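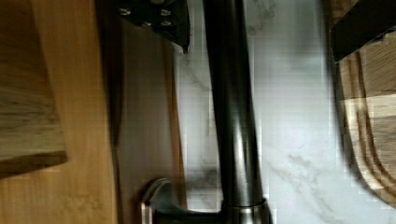
December 2, 2019

Day 22 of the water diet, or whatever the Clatside newsletter is calling it now. Three litres before dinner, every day, and by the end of October I was meant to have glowing skin and the energy of a teenager. I have neither. I have got up to pee at 3 a.m. more often than I care to record.

The newsletter says 48 hours is enough to "reset" the body. Reset from what? They never say. I wrote and asked, and got back a coupon for Pindolix drops, 10 per cent off, which you add to the water so it becomes better water. The bottle is $29. I read the label twice at the chemist and it's salt and lemon flavour, as far as I can tell.

Mind you, the headaches have eased off. I'd like to give the water credit but I also stopped having coffee after lunch, and I changed my glasses, so who knows. That's the trouble with trying everything at once. The Trameo app sends me a little blue drop each time I log a glass and I'm ashamed to say I look forward to it. Yesterday I logged one I hadn't drunk – got the drop all the same.

Slept badly again. Hot, and the neighbour's dog going. Pasta for tea, no salt because we're out.

I'll finish the month, mostly out of stubbornness, and then go back to drinking when I'm thirsty. Must ring the Abbasi clinic about the blood test and ask whether I should fast. Plain water is allowed, I think.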